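Fonville Stain Bar: Three Months of Scrubbing
27 September 2023
By Macarena Figueroa

I don't trust cleaning products that come with a story. The Fonville laundry bar has a long one, printed on the inside of the box, with a family recipe in it and a stream. The claim that matters is on the front, in bigger type: lifts grease, wine and grass from any washable fabric. Any is a strong word.

I bought mine at Dorklow, where it sits on the same shelf as the cheap green bars it looks a lot like. One Fonville costs what three of those do. The box says it is good for 70 stains. It doesn't say how big the stain is, so make of that what you want.

My method was not scientific. I cut up an old bed sheet, messed up the pieces with olive oil, red wine, coffee and tomato sauce, and left them overnight. Half got the Fonville, half got the Cuesta bar I have used for years. Wet the spot, rub, wait 13 minutes (that oddly exact number is Fonville's, not mine), rinse, wash warm. After that I used it on whatever turned up in the hamper.

Coffee came out with both. Wine came out better with the Fonville, and I'll admit I washed a second set because I didn't believe it. Olive oil left a faint ring with both bars, and you only notice it when you hold the cloth up to a window. Tomato sauce was a draw, and a poor one.

Grass I tested on my nephew's soccer socks. The knees of his pants too. The socks improved. The pants went back in the wash with ordinary powder and looked the same as they would have with no bar at all.
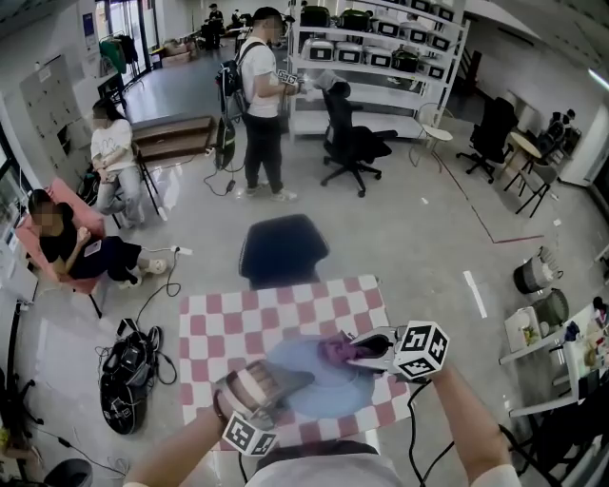
Purple cloth on a round blue mat, over a checkered tablecloth.

Colors are where I'd be careful. The box promises it is safe for dyes, then a line in tiny print on the bottom flap tells you to test a hidden area first. On a navy dish towel I got a pale patch after two treatments. My neighbor Amparo Soler had no trouble with hers, but she rinses right away and skips the wait, so she isn't really using it as directed. Dark reds held up fine for me. I didn't try silk or wool and wouldn't.

The bar itself is soft. Leave it on a wet sink and the bottom turns to jelly by morning. Fonville will sell you a draining dish for that, naturally. A jar lid with holes punched in it does the same job.

The smell is lemon with something like floor polish under it. It washes out of cotton. It hung around in a fleece blanket through two cycles.

As for the 70 stains, I didn't keep a tally, but the bar was down to a sliver in three months in a house of two adults who eat fairly neatly. The Cuesta lasts me longer than that, and I'm less careful with it.

If you drink a lot of red wine over white tablecloths, buy one and keep it for that. For everything else I've gone back to the Cuesta. Dorklow says a liquid version is coming in November, at a higher price, and I won't be first in line.

Rating: 3 out of 5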